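Arm cell 2, Warkley - monthly walkaround, May
Checked by: Judite Pinheiro

Guarding and e-stop: OK. I hit the stop twice and it quit both times.
Floor cables: OK for now, but I'd like a cover on them before Līga's crew moves in.
Board and blocks: OK, no splinters, no chipped edges.

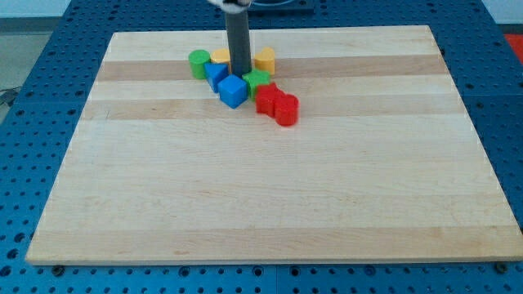
Cell 2, arm down among the blocks, board on the blue table.

Sorting by hand: we used to do 260 a shift each, and my wrists don't miss it! Now I mostly watch and clear jams - so please, a decent stool.
Training: NOT OK. Aníbal still needs his 15 minutes on restart.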